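6/23/25

Up early. Second batch of the frog swabs went on the gel before breakfast and had run by the time I'd had my tea. Lanes clean except for the last one on the right, which smeared as it did last time. I think the comb has a bent tooth. Note to self to swap it for the older comb in the bottom drawer.

The result is the same as in the first batch. Most of the Tolik adults score as expected: two bands in the males, one in the females, using the Dmrt1 marker. The Lalo adults don't. Three of the Lalo males have the single-band female pattern. All three had nuptial pads when Mwangi caught them, and he heard one of them calling, so I don't doubt the field sexing. I re-extracted from the spare swabs and got the same bands again.

Possible readings, in the order I'd currently bet on them:

1. The marker isn't tightly linked to sex at Lalo. The X and Y in common frogs still recombine in some populations, and a marker that works in one valley can be useless in the next.
2. The three are XX males, i.e. true sex reversal.
3. I mixed up the tubes. I've checked the labels against the field book 2 times and can't find a slip, but it stays on the list until someone else has looked.

Reading 1 and reading 2 can't be told apart with one marker. I knew this in December when I wrote the plan and I put it in the plan, so it is annoying to have arrived here without the second marker ready. The primers are on order. Cristóvão says he has a set that amplifies in his own populations and will post me an aliquot.
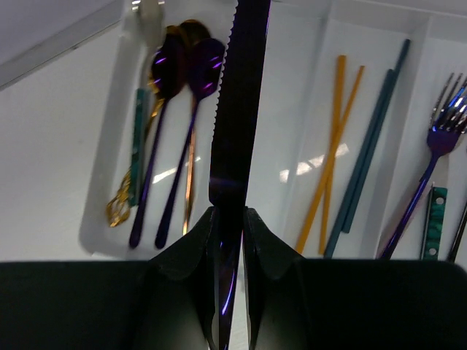
Knife over the divided tray.

Rang Marjatta Pesonen mid-morning (the other Marjatta is away until the end of the month). She agrees with the order above and doesn't like the word "reversal" in the draft. Her argument: it assumes the genotype is the real sex and the gonad has departed from it. In an animal where young gonads can all start out looking like ovaries, and some of them become testes later, a good deal later in some populations, it isn't clear what has been reversed. She wants "genotype–phenotype mismatch". I find that clumsy, and it would cover my reading 1 as well, which I suppose is her point. Have changed it in the abstract and left it in the discussion for now.

She also asked how I was scoring juveniles. By gonad histology, on the preserved ones only. She wants the intermediate gonads kept as their own class. At present they are pushed into "female" because the sheet in Tarer has a drop-down with two entries and won't save a blank. I have been typing "F?" in the comments column, so nothing is lost, but anyone who exports the sheet without the comments gets a female-heavy sample and no warning. That could easily have gone into a figure. Spent the rest of the morning on it.

What I did: split the one "sex" column into separate columns for external features, gonad class and marker pattern. Gonad class now takes ovary, testis, intermediate and not examined. Marker pattern takes single, double and failed, and makes no mention of male or female at all. A combined call is worked out only at the analysis stage, and the rule for it is written at the top of the script. It is more columns than I like. The old column is locked and renamed so that it can't be picked up by accident.

Cuiping Han tested it after lunch with 30 old records and broke it straight away by pasting from another sheet, which skips the drop-down. Added a check on import. She then asked why external features should have only "pads" and "no pads" when pads fade outside the breeding season. Fair. Added "out of season".
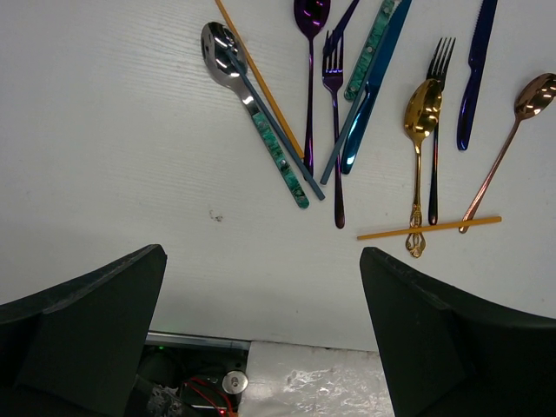
Ponds

Drove up to Lalo in the afternoon with Mwangi. Water level down again, the shelf on the north side is nearly dry and the tadpoles are packed into the deeper end. Both loggers read and reset. The one in the shallows has a warmer record than I'd assumed from the air readings. I won't quote it until I have checked it in the Salminen bath against the reference probe, as this is the same logger that drifted last year.

Temperature matters for reading 2, obviously. Warm rearing has been shown to push some frogs towards male, so a warm shallow pond with XX males in it makes a tidy story, and I should be suspicious of it for that reason. The comparison I need is Lalo against Tolik with the same two markers and juveniles of the same stage. Three adults prove nothing.

Took no new swabs. Mwangi walked the outflow and found it blocked with weed, cleared by hand. Home for supper, boots left in the porch to dry before they are disinfected for the next site. 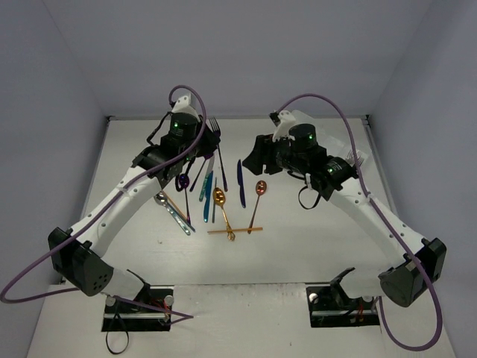 Two arms at the white table, cutlery in the middle.

Evening. Read back through the discussion and took out "reversal" after all in all but one place, where I am citing people who used it themselves. Began the cost sheet for the second marker. The grant line for consumables stands at 2,000 and the primers, polymerase and plates fit within it if we don't repeat every Tolik adult. Cristóvão thinks we should repeat every Tolik adult. He is probably right, as a marker that has only been checked on animals that already agreed with it hasn't been checked much.

For tomorrow: comb, logger calibration, send Cuiping the tube list so she can look at the labels without my notes beside them, reply to Marjatta Saarela about the histology slides. Gel photo is stuck in below the lane list on the next page.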